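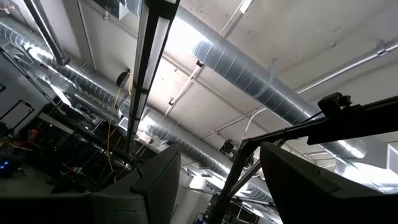
Sakia Hallway Shoe Bench

2,071 shares
4 comments

The Sakia is a low bench for the hall or porch with two open shelves underneath for shoes. It is made by Fleltton in solid beech and sold either oiled or unfinished. It arrives flat in one box with all the fixings and an Allen key. You will also need a cross-head screwdriver for the back rail.

We have sold some 2,000 of these since the first version. The present one has a deeper seat and a bottom shelf set slightly higher off the floor, so a broom or a vacuum nozzle goes under it. The older shelves do not fit the new legs. If you are buying a replacement shelf, look under the seat. Older benches have a round stamp there and newer ones have a square one.

What the shelves hold

The top shelf suits flat shoes, trainers, sandals and children's shoes. The bottom shelf is taller and takes ankle boots and most walking boots standing up. Wellingtons will not fit upright. They can lie on their sides on the bottom shelf, or you can leave that shelf out altogether when you build the bench, as the legs are held firm by the back rail.

The slats run front to back with gaps between them. Grit drops through to the floor, which some people like and some don't. A rubber tray for the bottom shelf is sold separately, and we suggest it if you have a pale carpet.

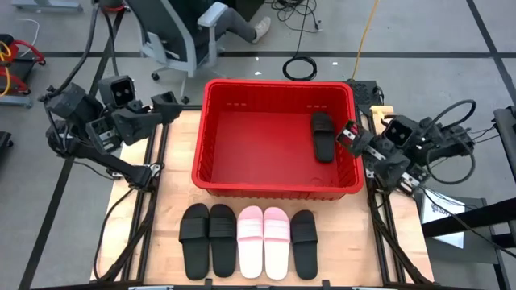 By Lowri Pugh, Hall and Porch Furniture

The shoes that cause trouble in most halls are the ones with no laces and no backs. Slides, clogs and slippers get kicked off by the door and stay there. They also slip off a sloping rack, and for that reason the Sakia's shelves are level. If your household has a lot of them, a plastic basket on the top shelf works better than lining them up. Choose one with holes or slots in the sides so that damp shoes get some air. Measure the shelf opening first, because many laundry-type baskets are too tall.

Pairs that are only worn for part of the year are best kept somewhere else. Come November we move the summer shoes upstairs, and the bench then has enough room for everyone's boots.

Sitting on it

The seat is rated for 200 kg spread evenly. It is meant for one or two adults sitting down to do up their shoes. Please don't stand on it to change a light bulb. The seat overhangs the legs at each end and the bench can tip if all the weight is put on the overhang.

Felt pads are supplied for wooden floors. On tiles, use the screw-in feet instead. They give a little adjustment for an uneven floor — turn them by hand with the bench lifted, never with someone sitting on it.

Fixing to the wall

In a home with small children the bench should be fixed back. There are two holes in the back rail for this. Screws for brick are in the bag. For plasterboard you will need to buy fixings to suit your wall. 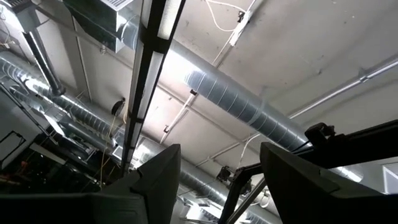

Photo: Samira Kanaan

Finish and care

The oiled bench is ready to use. Wipe it with a damp cloth and dry it afterwards. Go over the seat with a thin coat of furniture oil once a year, or sooner if water has stopped beading on it. The unfinished bench should be oiled, waxed or painted before use. Bare beech marks quickly from wet shoes, and the marks are hard to sand out between the slats.

If you are painting it, do so before assembly and keep paint out of the bolt holes. The paint range we stock is Dunalix, in satin only. One small tin gives two coats to the whole bench.

Delivery

Oiled benches are normally in stock. Unfinished benches are sent from the workshop and take longer. The driver will bring the box to your front door but not upstairs. Check the box before signing, and write to Dorottya Erdős in customer service if a part is missing. Tell her the letter printed on the part in the instruction sheet and she will post it out.

Unbuilt benches can be returned in their original box. We can't take back a bench that has been painted or oiled at home.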